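Sunday was the day I finally quit paying for the fast internet

Okay, so that headline is a bit dramatic. I still have internet. I'm writing this on it! But I dropped down to the cheapest plan my provider offers, and since three different people asked me how it's going (and one of them asked in a tone I'd call worried), I figured I'd write the whole thing out and be done with it.

Some background if you're new. I rent the top half of an old house on the hill side of Codau, and when I moved in I signed up with Skikero because they had a flyer in the mailbox and I was tired and there were boxes everywhere. The flyer said $40 a month. Which it was! For a while. Then the price crept up, and then there was a modem rental, and then something called a "connection assurance fee" that I still can't get anybody to define for me. I'm bad at opening bills. I know this about myself. I have everything on autopay so I don't have to feel things.

Then in December I sat down to do my yearly money cleanup (tea, blanket, bad mood) and saw that I was paying $151 a month. For one person. Who mostly looks at recipes.

I went back through the emails and there they all were, these cheerful little notices with subject lines like "Exciting changes to your plan." I'd opened zero of them. Reader, the changes were not exciting.

So I called. I'd heard you can just call and say you're leaving and they give you a better price, and my whole body hates this idea. I'd rather pay extra than have a stranger be disappointed in me on the phone. But I wrote myself a script on the back of an envelope, and I read it out like a hostage, and the guy put me on hold, and when he came back he offered me a bigger plan. Bigger! For $189! He said that with my usage I might be happier. I asked what my usage was and he said it was pretty low.

I said thank you and hung up, then ate some crackers standing at the sink.

After that I got kind of obsessed, I'll admit it. I read forum posts until one in the morning. I learned what a megabit is (and that it's different from a megabyte, which feels like a prank). I learned that a single person streaming a show needs a tiny fraction of what I was buying. I learned that most of my "bad internet" was really bad Wi-Fi, because my router was living inside a cabinet, behind the slow cooker, like something I was ashamed of.
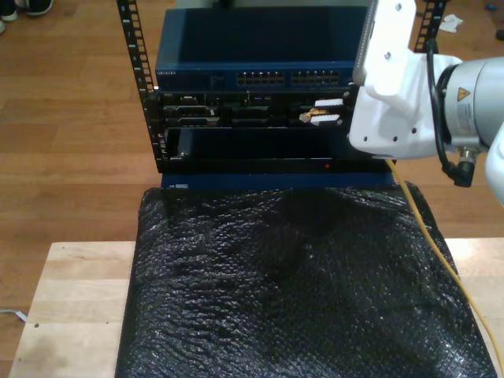
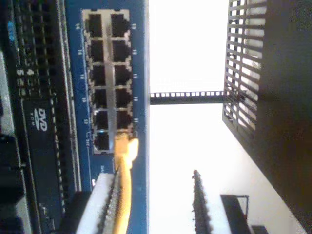 A blue switch and a yellow cable in that second one. 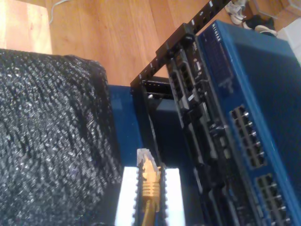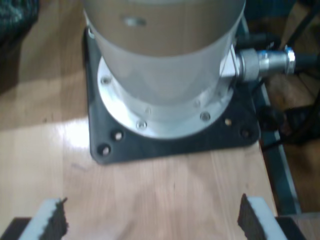 Anyway, the router came out of the cabinet. It's on top of the bookcase now, next to the fern, and it's ugly and it blinks, and the bedroom suddenly gets a signal that it never got before. I also bought one long cable and ran it along the baseboard to my desk. I used those little stick-on clips, and I'd say half of them have stuck. The other half I find in my socks.

With that sorted, I called Brallance, which is the small outfit that took over the old cable lines on my side of town. Completely different phone experience. A woman picked up, on the second ring, and told me their basic plan would be fine for me and that I could move up later if I hated it. No fee for changing. I kept waiting for the catch and she kept just answering the question. I nearly asked if she was okay.

They came on a Sunday, which I didn't know was a thing, and the whole visit was shorter than my lunch. Then I had to return the Skikero modem, and that was its own saga. The drop-off counter is out in the Tuncer shopping center, the one with the parking lot that was clearly designed by somebody angry. I went once and they were closed for inventory. I went again and forgot the power cord. Third time, I got my receipt, took a picture of it, emailed the picture to myself, and put the paper in the drawer with my passport. If they ever try to bill me for that modem I'm READY.

So how is it? It's fine. Movies play. Video calls with my sister are the same as before, meaning she's frozen with her mouth open a good part of the time, but that's her end. Big downloads are slower, and the one time I updated my laptop while trying to watch something, I had to choose. I chose the show.

The part I didn't expect is how much better I feel about the rest of the bills. I've now opened every envelope on the counter. My phone plan is next, and then the gym I haven't set foot in since spring. I've got my envelope script ready, and I've crossed out all the places where I apologized.

If you've done the gym one already, tell me how. I hear you have to send them an actual letter.

Comments

marigoldandtoast: The connection assurance fee!! I have that too. I asked and they told me it assures the connection.

hillsidereader: I had my router in a closet for years and blamed the neighbors. Moving it helped a ton.

pennywise_ish: For the gym, yes, a letter, and send it certified. Mine claimed they never got the first one.

tea_and_static: Do you remember what kind of clips you used? Mine keep falling off too, and my cat is eating them.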